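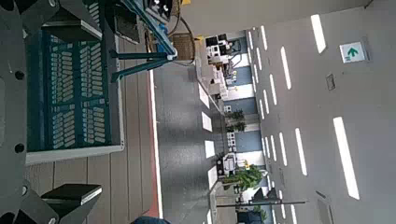 Borislav Nikolaidis wrote to me after the first version of this guide that I had the pad swap and the force setting in the wrong order, and that anyone following it would be tuning the grip for pads they were about to take off. He was right, so this section has been redone.

4. Comparing the two finger sets on a crate

You'll be running the same lift with the Gornska fingers and then with the Dakitz fingers. I like a ventilated plastic crate for this, the kind with slots all over, because it flexes a bit at the rim and shows up a bad grip right away. A cardboard box will let you get away with nearly anything.

Before you start: the arm should be homed (section 2) and the wrist camera should already be streaming to the Brisari controller (section 3). If the picture comes up sideways, leave it. The grip check doesn't care which way is up, and I wasted a whole afternoon in September turning mine.

1. Press Hold on the controller and wait for the amber light to stop blinking.

2. Fit the Gornska fingers. Start all the screws by hand, then tighten them in a cross pattern. Don't crank on them!

3. Put the pads on now, before you touch any settings (thank you, Borislav). Wipe them with a dry cloth.

4. Open the Grip page and set the force to 18. Leave the closing speed at its default.

5. Set the crate down empty, with one rim facing the gripper. Jog the arm in slowly until both pads line up with the part you want to hold.

6. Close the gripper and look at the camera view. You want to see both fingers and a good stretch of the crate between them. If one finger is out of view, go back to section 3 and shift the camera mount.

7. Lift a few inches, hold, and set it back down. Do this 11 times and save the log.

8. Press Hold again, swap to the Dakitz fingers, and repeat from step 3. Keep the same force for the first round, even if it feels low.

CAUTION: Keep your hands out from between the fingers any time the Hold light is off. The gripper can close on a stale command after a restart.

Note: If you get error 652 during the swap, the controller has lost track of the finger width. Run Measure Fingers from the Tools menu and carry on. My log had more than 176 lines of it before I figured that out — just run the measurement every time you change sets and you'll save yourself the scrolling.

Note: The Engebretsen adapter plate adds a little length at the wrist. If you're using one, enter the new tool length before step 5 or you'll come in too deep and bump the crate.

Once both logs are saved, leave the second set of fingers on and go to section 5, where we add weight to the crate.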